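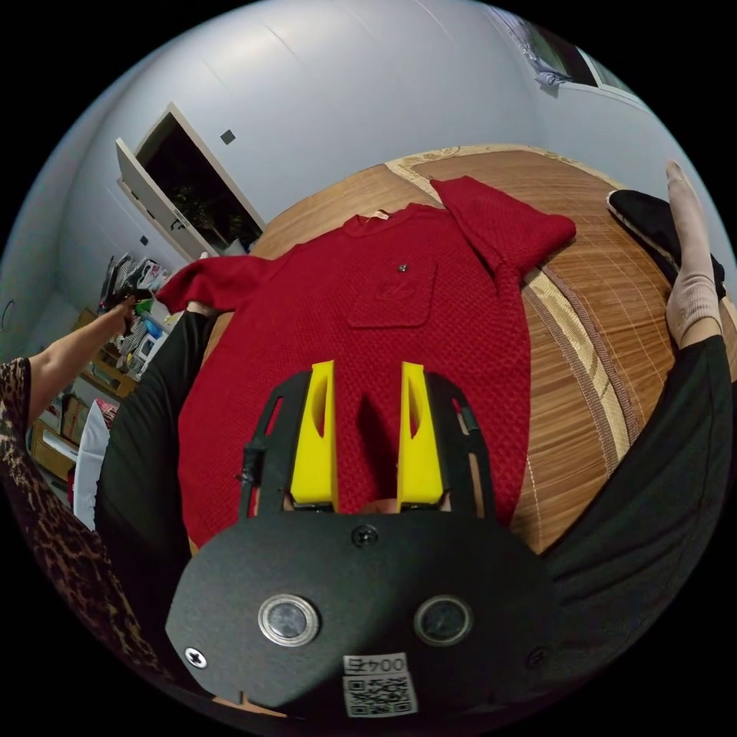

Climden ouvre un showroom mariage à Rallotham, et j'y suis allée avant tout le monde

5 septembre 2023

Bon, je vous en parlais déjà en juillet sans pouvoir donner l'adresse, mais ça y est, c'est officiel : Climden, le loueur de vaisselle et de linge de table que beaucoup d'entre vous connaissent par son catalogue en ligne, a enfin un vrai lieu où l'on peut toucher les nappes. C'est à Rallotham, dans l'ancienne minoterie au bord du canal, et j'ai eu la chance d'y passer une matinée entière avec mon carnet et beaucoup trop de café dans le sang.

Pour celles et ceux qui débarquent, Climden loue tout ce qui se pose sur une table de mariage : assiettes, verres, couverts, serviettes, chemins de table, bougeoirs. Jusqu'ici on choisissait sur écran, on commandait un petit carré de tissu par la poste, et on croisait les doigts. J'ai eu des mariées qui attendaient un vert sauge et qui ont ouvert les cartons sur un vert franchement hôpital (on a sauvé l'affaire avec beaucoup d'eucalyptus, mais quand même). Alors pouvoir poser une assiette sur une nappe, ajouter un verre, reculer de trois pas et changer d'avis, pour moi c'est un vrai soulagement.

Le showroom fait deux niveaux. Au rez-de-chaussée, 6 grandes tables sont dressées en permanence, et l'équipe les refait entièrement à chaque saison. Pour l'ouverture on est en plein automne, forcément : prune, terracotta, un jaune moutarde assez doux, et une table tout en ivoire et laiton que j'ai regardée pendant un temps indécent. Ma préférée reste la table bleu nuit avec des serviettes couleur rouille. Je sais que le bleu nuit fait peur, on me dit toujours que c'est triste, que ça va manger la lumière. Mettez des bougies, beaucoup, et des fleurs pâles, et on en reparle !

À l'étage, c'est la réserve, et là j'ai un peu perdu la notion du temps. Climden annonce 634 références de linge et de vaisselle, toutes rangées par teinte et non par matière. Ça paraît bête, mais quand on cherche un rose précis on a sous la main le lin, le coton lavé, le velours et la porcelaine dans le même rose, et on voit immédiatement ce qui s'entend et ce qui se dispute. On prend un plateau, on se sert, on descend composer sa table à un plan de travail près des fenêtres. La lumière y est très belle le matin, un peu plus dure après le déjeuner. Si vous vous mariez en soirée, demandez qu'on baisse les stores et qu'on allume les lampes, ils le font volontiers et les couleurs changent énormément.

Côté nouveautés, il y a deux collections exclusives au lieu. La première s'appelle Urban et, je vous l'avoue, j'y allais à reculons. Le mariage en ville façon béton et néons, j'en ai vu passer pas mal. Ici c'est plus subtil : des assiettes en grès gris perle avec un bord légèrement irrégulier, des verres fumés, des nappes en coton épais couleur craie. Pas une fleur imprimée nulle part. J'imagine très bien ça dans une galerie ou sur un toit-terrasse, avec un seul gros bouquet de dahlias corail au milieu et rien d'autre.

La seconde collection est signée Clolau, une petite maison de teinture végétale qui travaillait surtout pour la décoration intérieure. Garance, indigo, pelure d'oignon, noyer - tout est teint en petites quantités, et deux serviettes du même bain n'ont jamais tout à fait la même nuance. Certaines d'entre vous vont détester, je le sais, parce qu'on aime que tout soit bien assorti le jour J. Moi je trouve que ça donne une table vivante, qui fait moins catalogue. Mélangez la garance avec un rose poudré très pâle et vous m'en direz des nouvelles. Par contre réservez tôt, les stocks sont petits et au-delà de 120 couverts il faut accepter de panacher deux teintes.

Parlons argent, parce que vous allez me le demander en commentaire de toute façon. La visite du showroom est gratuite mais uniquement sur rendez-vous, et on a droit à une heure et demie par couple. Vous pouvez venir accompagnés, mais je vous déconseille d'emmener les deux mamans, les témoins et la cousine qui a un avis sur tout. À deux ou trois on avance bien mieux. Pour une table complète en collection Urban, linge compris, le devis qu'on m'a montré pour une réception de taille moyenne s'élevait à 737 euros, livraison et reprise incluses. La vaisselle repart sale, c'est eux qui lavent, et ça, le lendemain d'une fête, ça n'a pas de prix. Pour les gros événements, la maison dit pouvoir fournir jusqu'à 3 000 pièces de vaisselle sur un même week-end. Je n'ai pas encore eu de mariage de cette ampleur, mais si vous en préparez un, appelez-moi, je suis curieuse !

Deux petits bémols quand même. Le parking est minuscule et la rue est en travaux, donc comptez dix minutes de marche depuis la place du marché. Et l'étage n'est accessible que par un escalier assez raide. L'équipe propose de descendre les échantillons à celles et ceux qui ne peuvent pas monter, il suffit de le signaler en prenant rendez-vous, mais un monte-charge serait le bienvenu.

Dernier conseil de quelqu'un qui a passé sa matinée à plier des serviettes : apportez vos couleurs avec vous. Un bout de ruban, un échantillon de la robe des demoiselles d'honneur, le faire-part, même une fleur séchée si vous avez déjà choisi avec votre fleuriste. Sur l'écran du téléphone tout est faux, les rouges surtout. J'avais emporté une chute de satin bordeaux pour un mariage que je prépare pour cet hiver, persuadée de la marier avec du doré. Je suis repartie avec un gris bleuté très froid et un filet d'argent, et ma mariée a dit oui dans l'heure.

Les rendez-vous se prennent sur le site de Climden, rubrique showroom, et les premiers créneaux partent vite. J'y retourne pour voir la mise en place des tables d'hiver - si vous voulez que je regarde une couleur en particulier pour vous, laissez-moi un mot en commentaire et je ferai un petit point là-dessus dans le prochain billet.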